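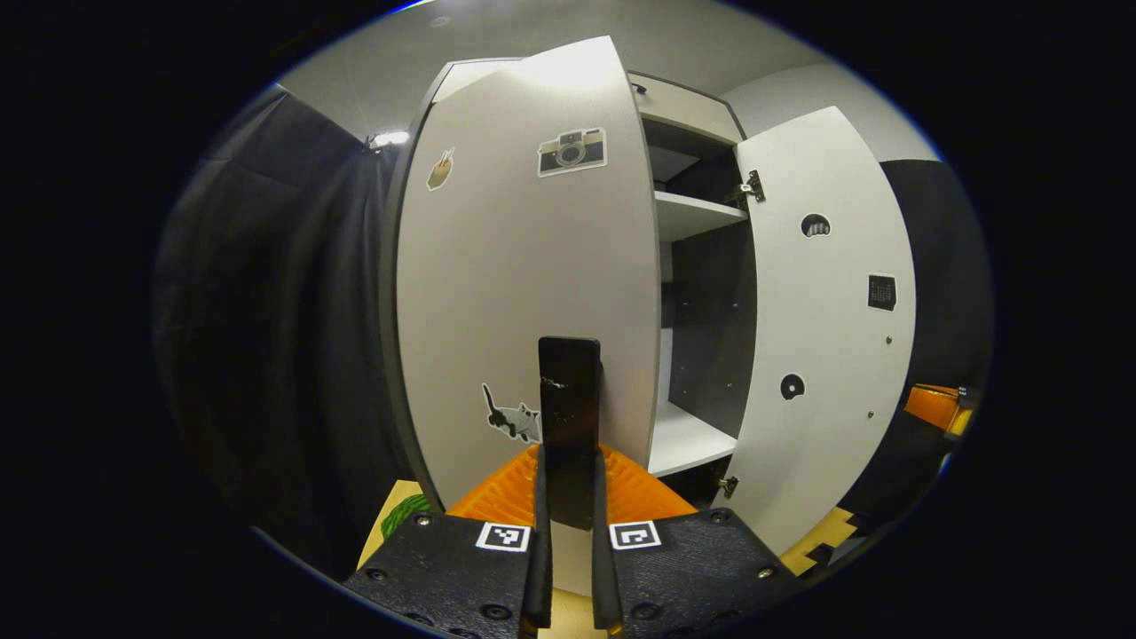 4.3 Enregistrement des démonstrations - tâche « armoire à deux portes »

La présente section décrit la collecte d'exemples au moyen de la pince à main Elix. Les épisodes enregistrés alimentent le module d'apprentissage Okuris. Le montage de la pince est traité à la section 4.1.

1. Mettre la pince sous tension et attendre le voyant fixe.
2. Vérifier que les deux marqueurs carrés noir et blanc, un par plaque, sont propres et entièrement visibles dans l'aperçu.
3. Ouvrir une session dans Stovano et sélectionner la tâche 7.
4. Se placer face à l'armoire, pince tenue à deux mains, puis lancer l'enregistrement.
5. Exécuter la tâche d'un mouvement continu, sans à-coups. Un épisode dure au plus 44 secondes.
6. Arrêter l'enregistrement avant de reposer la pince.
7. Remettre les portes dans la position de départ prévue pour l'épisode suivant.

Remarque - Les autocollants apposés sur les portes servent de repères visuels. Ils ne doivent être ni déplacés ni remplacés au cours d'une même série.

Remarque - Une série comprend 92 épisodes. Une pause est obligatoire tous les 9 épisodes.

ATTENTION : ne pas engager les doigts entre la porte et le bâti, du côté des charnières.

ATTENTION : tout épisode au cours duquel un marqueur sort du champ doit être rejeté dans Stovano. Il ne peut pas être corrigé après transfert.

Le transfert des séries est décrit à la section 4.4.

Révision du 2 oct. 2023

7 partages · 9 commentaires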